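Plistar gallery: simulation views, fall release

Plistar is the perception and planning stack our group uses for two-arm tabletop work. The pages in this gallery collect renders from the simulator, with short notes from the people who work on each part. The notes were gathered by Parvathi Mudaliar and last edited on November 24, 2023.

All views come from Zelurum, our simulation layer. It runs the same control code as the lab cells, and it writes out color, depth and object labels for each camera. A standard episode is 900 control steps. The camera images go to the perception node, which sends object poses to Busta, the motion planner. Questions about a particular view should go to the person named with it.

1. Close view, wood surface

The close views are used for fingertip localization and for thin objects. A dark fingertip shows at the lower left, well away from the white rod and the much narrower reddish-brown line on the right. 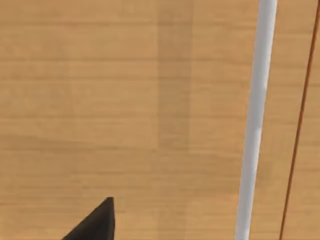 2. Notes on the close view

Sang Vũ maintains the segmentation model. Long thin shapes gave the August build trouble, mostly where they ran out of view at both ends and the model had no endpoint to fit. The current build fits a line first and leaves the length open until another camera supplies it. The wood grain is kept in the training renders on purpose. With a flat color in its place, the model did well in simulation and badly on real tables.

Tone changes in the wood, like the darker strip left of center, are handled by comparing against the depth channel. If depth is flat across the strip, no object is reported.

3. Table view, mixed objects

The table views are used for scene parsing before any arm motion is planned. The tabletop is white, with a chalkboard easel, a round black speaker and a globe across the upper half and a gold trophy cup and a purple-flowered plant lower down. Several objects run past the borders, and these get a partial flag in the label file. The gray shadows on the table are labeled as table.
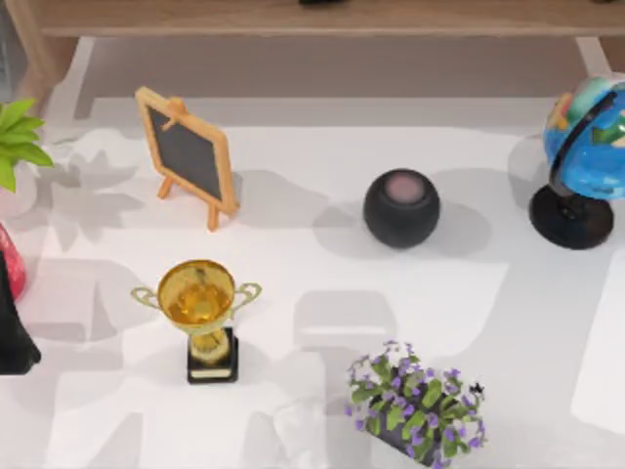

4. Notes on the table view

Lakshmi Rai wrote the clutter generator, called Gounder. It picks objects from a library of 200 models, places them, and lets them settle before the first image is saved. Layouts that leave no free path for either arm are thrown out. Hubert Lanz tunes the planner side. Busta pads every partial object by 14 mm until a second camera confirms its outline, and thin handles like the ones on the trophy are kept as separate collision shapes.

5. Using the files

Label files are in the same folder as the renders and share their names. Depth is stored in millimeters. Gounder layouts can be rebuilt from the seed in the episode header, but only with version 2 of the object library. Sumathi Thevar keeps the older library for anyone who needs to rerun results from before the switch.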